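Washing the kit at Serley: a morning with Hanan Hakim

Hanan Hakim has washed the kit for Serley, an amateur athletics club, for 16 years. She started when her son joined the juniors and kept going after he left. "He runs for somebody else now," she says. "I still do the washing."

The club has 58 members on its books, and most of them race in club colours. After a meeting the bags come to her and she sorts them on the floor before anything goes near the machine. Reds are done together and always on their own.

"I had one bad wash, early on," she says. "A cream towel went in with the vests. I've still got it — it's pink, and I use it for the dog."

She doesn't fill the drum. Two smaller loads take more of the morning, but the seams last longer and things come out less creased. Sleeves are pulled the right way out first, and zips are done up. She checks the pockets as well, although the runners are asked to do that themselves. Safety pins are the usual find.
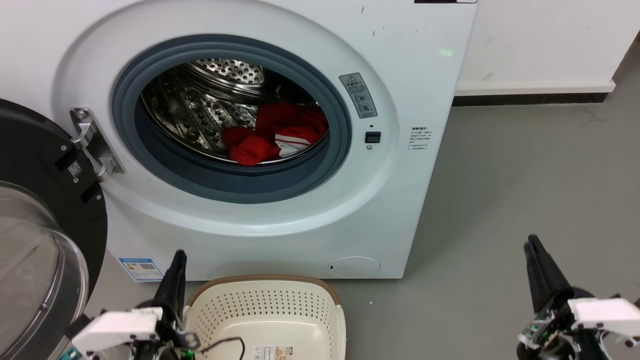
Powder, pegs and the rubber seal

Hakim uses a plain powder called Lirine, half of what the packet suggests, and no softener. She washes at 30 degrees unless there is mud, when she lets the mud dry and brushes it off outside before washing at 40.

"People put in too much of everything," she says. "Then they wonder why their top smells as soon as they get warm in it."

She is strict about the rubber seal. After the last load she runs a cloth round the folds, paying most attention to the bottom one, where grit and hair collect. The door stays open until evening. She learnt this from Hipólito Alarcón, who repaired appliances in Piras before he retired and now helps with the club's long jump. He told her that most of the smelly machines he was called to had been shut up straight after use.

"He'd charge them for the visit, wipe the seal and tell them to leave the door alone," she says.

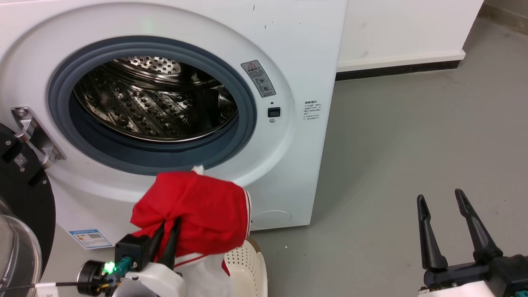
The drum and door seal, with the door left open.

Drying is harder. There is a line outside, and in May everything can be back in the bags by four o'clock. In winter she hangs the kit on two racks indoors and turns it before bed.

The club is thinking of asking members to wash their own kit from next season. Hakim has no objection, though she expects a few pink towels.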